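Onell adds short cold cycle to Grundance front-loading washers

25th October
By Onell Press Office

Onell has released a firmware update for its Grundance line of front-loading washing machines. The update adds a 46-minute cold cycle for mixed loads and corrects a timer fault reported in September.

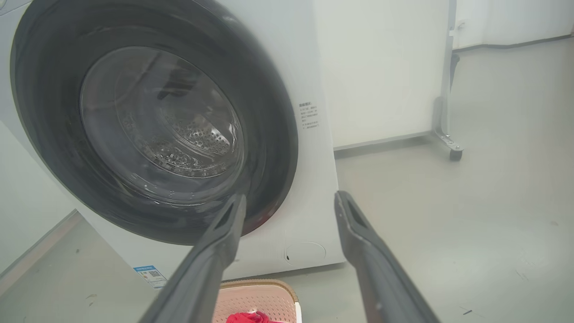
The cycle uses two rinses and a reduced spin. Existing programs are unchanged. Installation requires a home network connection and a closed door, and the machine restarts once.

Repair shops in the Ezzat service network can install the update by cable on units without a connection. Parts and labor terms stay the same.

Related items
Hukance detergent drawer: revised fitting guide
Ezzat network adds 67 repair shops
Grundance drain filter notice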